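Parnwood Study Room – Common Questions

Do I need to book a desk?
No. All 23 desks are first come, first served, and the room opens at 9.

Can I leave my things overnight?
No. Desks are cleared at closing. Items left behind go to the front office for 22 days.

What should I keep on the desk?
Small desks fill up fast, so bring only what you need. A calculator works best in the middle, with a spiral notebook in a far corner and an open-topped box at the back edge – that leaves space for both arms.

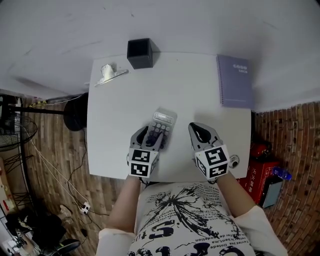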